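홈 | 글 목록 | 관전기 | 장비 | 방명록

화해했다는 말을 얼마나 믿어야 하나 — 가 아니라 연료 이야기

2019년 6월 27일

요즘 내구 레이스 게시판에 들어가면 다들 연비 주행 얘기뿐이다. 지난 경기에서 Grgić 팀이 마지막 스틴트를 급유 없이 버텨서 이겼고, 그 뒤로 이게 무슨 대단한 예술인 것처럼 칭찬이 쏟아진다. 나는 잘 모르겠다. 이긴 건 이긴 거다. 그런데 그 경기를 처음부터 끝까지 본 사람 중에 마지막 30분이 재미있었다는 사람이 정말 있는지 궁금하다.

일단 경기 내용부터. Grgić의 16번 차는 중반까지 선두권도 아니었다. 다들 두 번째 세이프티카 때 피트로 들어갔는데 이 팀만 한 랩 늦게 들어갔고, 그래서 순위를 잃었다. 해설자는 '과감한 판단'이라고 했지만 내가 보기엔 무전이 늦은 것 같다. 피트 입구를 지나치고 나서 드라이버가 뭐라고 되묻는 소리가 중계에 그대로 나왔다. 과감한 판단을 한 사람 목소리는 아니었다.

어쨌든 그 한 랩 때문에 탱크에 연료가 조금 더 남았고, 마지막 주유 시점이 뒤로 밀렸다. 앞선 13번 차는 끝까지 가려면 한 번 더 서야 했다. 여기까지는 운이다. 운이 나쁘다는 뜻은 아니고, 운이 맞는데 왜 다들 전략이라고 부르냐는 얘기다.

마지막 30분 동안 16번 차가 한 일은 직선 끝에서 일찍 발을 떼고 굴러가는 것이었다. 220km/h까지 올린 다음 브레이크 지점 한참 전에 가속 페달을 놓는다. 코너는 그냥 돈다. 나와서 다시 천천히 밟는다. 이걸 랩마다 반복했다. 뒤차가 피트에 들어가고 나서는 따라올 차도 없었다. 관중석에서 도시락 뚜껑 여는 소리가 더 컸을 것이다. 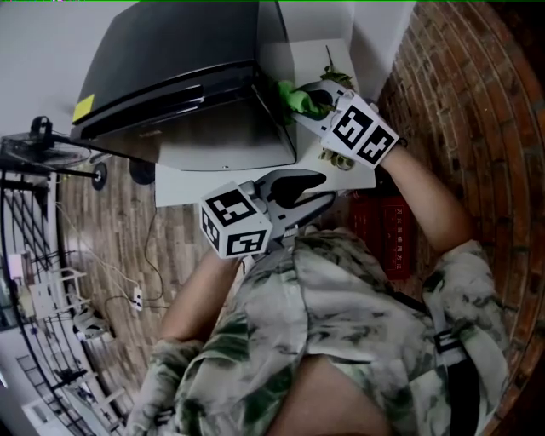 그러면 연비 주행은 기술이 아닌가?
기술이 맞기는 한데, 보는 사람이 구분할 수 없는 기술이다. 랩타임을 크게 잃지 않으면서 연료를 아끼는 건 어렵고, 못하는 드라이버는 정말 못한다. 다만 중계 화면에서는 잘하는 사람도 못하는 사람도 똑같이 느린 차로 보인다.

여기서 내가 늘 의심하는 게 숫자다. 경기가 끝나고 Guruneo에서 분석 글을 올렸는데, 16번 차가 랩당 연료를 몇 퍼센트나 줄였는지 소수점 둘째 자리까지 적혀 있었다. 출처는 없다. 팀이 공개한 적도 없는 값이다. 중계 화면에 나오는 구간 기록으로 거꾸로 추정했다는데, 그 구간 기록에는 슬립스트림도 섞여 있고 노면 온도도 섞여 있다. 그런 걸 다 무시하고 소수점 둘째 자리라니. 차라리 한 자리로 반올림했으면 믿어 줬을지도 모른다.

Bevow 팟캐스트는 한술 더 떴다. Krum Petkov가 나와서 이 승리가 '세대에 한 번 나올 주행'이라고 했다. 두 주 전에도 같은 말을 했다. 다른 드라이버한테. 세대가 참 짧다. 그래도 그 방송을 끝까지 들은 건 타이어 얘기가 괜찮아서였다. 연료를 아끼느라 코너 진입이 부드러워지면 앞 타이어가 덜 상하고, 그래서 막판에 오히려 그립이 남는다는 설명이었다. 이건 말이 된다. 실제로 16번 차는 마지막 두 랩에서 갑자기 빨라졌다. 물론 연료가 가벼워져서 그랬을 수도 있고, 남은 양을 너무 보수적으로 계산해 놓고 뒤늦게 알아챘을 수도 있다. 나는 마지막 쪽에 건다.

한 가지는 인정한다. 드라이버 Špela Nikolovski가 무전에서 짜증을 한 번도 안 냈다. 엔지니어가 랩마다 더 아끼라고 하는데 매번 짧게 알았다고만 했다. 나 같으면 세 번째쯤에 무전을 껐다. 동네 카트장에서 연료도 아니고 시간 아끼라는 말만 들어도 기분이 상하는 사람이라 그렇다.

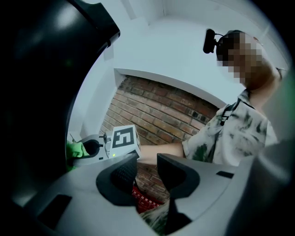
규정을 바꾸자는 사람들에게

게시판에는 급유 횟수를 의무로 정하자는 의견이 꽤 있다. 모두가 같은 횟수를 서면 막판에 느리게 굴러가는 차가 없어진다는 논리다. 나는 이것도 안 믿는다. 몇 해 전 Pareo 컵에서 비슷한 걸 해 봤다. 의무 피트스톱 세 번. 결과가 어땠냐면 전부 세이프티카가 나올 때마다 우르르 들어가서 첫 한 시간 안에 의무를 다 채워 버렸다. 피트 출구는 주차장이 됐고, 그다음부터는 예전과 똑같이 연료를 아꼈다. 규정집만 두 쪽 늘었다.

스틴트 길이를 제한하는 방법도 있다고들 한다. 그건 조금 나을 수도 있겠다. 그런데 이걸 하려면 연료 유량 센서를 모든 차에 달고 실시간으로 봐야 하고, 그 비용을 작은 팀이 낼 수 있는지 나는 들은 바가 없다. 제안하는 사람들도 이 부분은 늘 건너뛴다. '기술적으로 가능하다'는 말과 '누가 돈을 낸다'는 말은 서로 다른 문장이다.

내가 바라는 건 소박하다. 중계에 남은 연료 표시를 넣어 줬으면 한다. 정확하지 않아도 된다. 막대그래프 하나면 된다. 차가 느린 이유를 화면에서 볼 수 있으면 그 30분도 견딜 만할 것 같다. 지금은 해설자가 '지금 아주 치열한 싸움이 벌어지고 있습니다'라고 하는데 화면에는 차 한 대가 혼자 조용히 직선을 지나간다. 팀들이 정보를 안 내놓겠다고 하면, 뭐, 그러려니 하겠다. 나라도 안 내놓는다.

다음 경기는 볼 생각이다. 노면이 거칠어서 타이어가 먼저 망가지는 곳이라 연료는 뒷전이 될 거라고들 한다. 이 예상도 작년에 들었고 작년에는 틀렸다. 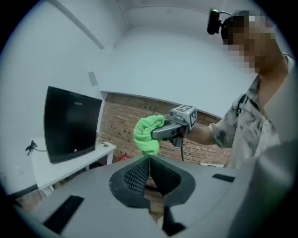
Zdenka Gashi: 글 잘 읽었는데 피트 입구 지나친 건 무전 실수가 아니라고 봅니다. 그 직전 랩에 이미 피트 크루가 장비를 안으로 들여놓고 있었어요. 한 랩 더 돌기로 정해 놓은 거죠. 드라이버가 되물은 건 앞차가 들어가니까 확인한 것 같고요. 그리고 마지막 30분, 저는 재미있었습니다. 한 명은 있네요.

답글: 크루 장면은 제가 놓쳤습니다. 녹화본을 다시 돌려 보겠습니다. 재미있었다는 부분은 여전히 의심하고 있습니다.

인쇄하기 | 이메일로 보내기

문의는 방명록으로 | 글 번호 3751 | 무단 전재 금지 | 맨 위로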